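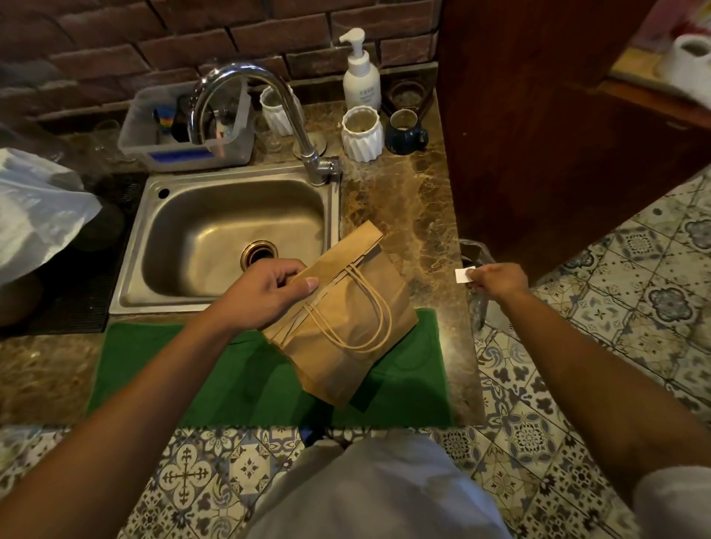

Murkar switches takeout orders to folded paper bags with sticker seals

Murkar, the meal pickup service, has moved all of its outgoing orders to brown kraft paper bags closed with a fold and a paper sticker. The change took effect in May and applies to every kitchen that packs for the service, including home kitchens registered under its small producer plan.

The previous closure was a staple through the top edge. According to the notice sent to packers, staples tore the paper when customers opened the bag by the handles, and a torn bag could not be used again. The new method leaves the handles free and puts the closure on the folded part of the bag.

The packing sheet sets out the order of work. The bag is filled with the heaviest container at the bottom. The top edge is folded over once and pressed flat. The bag may then be laid down if the contents are dry goods, or kept upright if any item is liquid. The sticker is peeled from its backing, placed across the fold and pressed from the middle outward. A sticker that has touched the counter or picked up lint is to be thrown away and replaced.

Packers are also asked to put a cloth or mat under the bag when working next to a sink. Kraft paper takes up water quickly and loses strength along the bottom seam. In a trial run at the Ní Chonaill kitchen, 2456 bags were packed over the spring and 151 were rejected before pickup. Of the rejected bags, 70 had damp bottoms. The rest had stickers set off the fold, handles pulled loose on one side, or creases that left the top open.

Bags with twisted paper handles were chosen over flat handles after complaints about grip. The handle must stay outside the fold so that it can be lifted without breaking the seal. Where the handles fall across the front of the bag, the sticker goes between them or below them — never over the cord itself, where it will not hold.

The bags are supplied by Jolmont, which delivers them flat in bundles. Kitchens are told to store the bundles off the floor and away from the dishwashing area. Opened bundles should be used before new ones are started. The stickers come from Holluvus and are plain white paper with space for the order number, to be written in pencil or ballpoint before the sticker is peeled. Felt-tip ink smeared in the trial and is not accepted.

The first shipment under the new contract was 3960 bags. Murkar has not said how long it expects that stock to last. Kitchens that still have stapled-bag supplies may use the old bags with the new closure, provided the paper is the same weight and the top edge is long enough to fold.

Pickup points will check the seal when an order is handed over. An order with a lifted or missing sticker is to be opened, checked against the order slip and sealed again with a new sticker before it leaves. The time of the check goes on the slip. Orders dropped off after 4 p.m. are checked the next morning unless they contain chilled food, in which case they are checked on arrival.

Customers do not need to do anything differently. The sticker can be slit with a thumbnail along the fold, and the bag and sticker can go into paper recycling together if both are clean. Bags with food stains should be kept out of recycling.

A revised packing sheet, with larger type and a drawing of the sticker position for each bag size, is being printed and will be included with the next supply delivery. Until it arrives, kitchens should follow the sheet marked "interim."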